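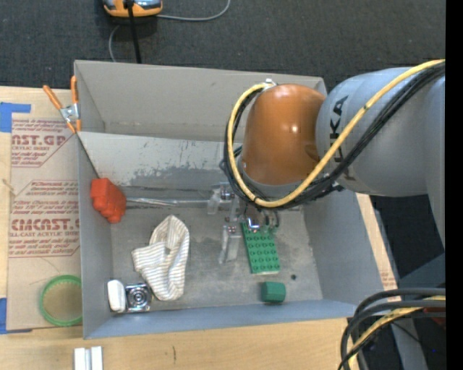 Tavside, 13th March

Grultivik open-top bin, large, gray

The Grultivik is the largest bin in the Grultgate storage range. It has no lid and is meant for things that get picked up and put back all day: toys, building-brick plates, odd socks, small household items waiting to be sorted. It sits flat on a table or on the floor, and you can see everything in it from above.

The gray is the same gray we use across the range. Scuffs will show on the floor of the bin after a while. They don't affect use and we don't treat them as a fault. Wash with warm water and dish soap. Do not use scouring powder, and do not put the bin in a dishwasher.

What fits

The bin suits mixed contents. Chunky toys can go against the walls and soft things such as cloths, mittens and socks in the middle. Flat brick plates can be stood up or laid down. Small upright items do best in the corners. If you need to keep small parts separate, order the Rothe insert, which divides the floor into 2 equal halves and lifts out in one piece.

Details

Item: Grultivik open-top bin
Item number: 420
Color: gray
Lid: none available
Insert: Rothe, sold separately
Sold: singly or in cartons of 15
Guarantee: 2 years against cracking in indoor use

Using it on a table

Put the bin on a level top with the whole base supported. Leave room on one side for the things you take out. On a light wooden top, wipe the underside of the bin first, as grit will scratch the finish. A felt mat is a good idea if the bin gets moved a lot.

Do not stand on the bin or use it as a step. Not for food. Not for outdoor use in frost.

Ordering

Single bins ship from Tavside within two working days. Cartons take up to a week. For orders of over 100 bins, write to Hannelore Lammers in the sales office and she will send a quote with freight included. Schools and day care centers can order on account.

Returns are accepted for 15 days if the bin is clean and unmarked. Keep the carton until you have decided. Inserts can be returned on the same terms, with or without the bin.

The older Grultivik with the rolled rim was dropped from the range last September. The Rothe insert fits both versions. Replacement felt mats are listed under Accessories.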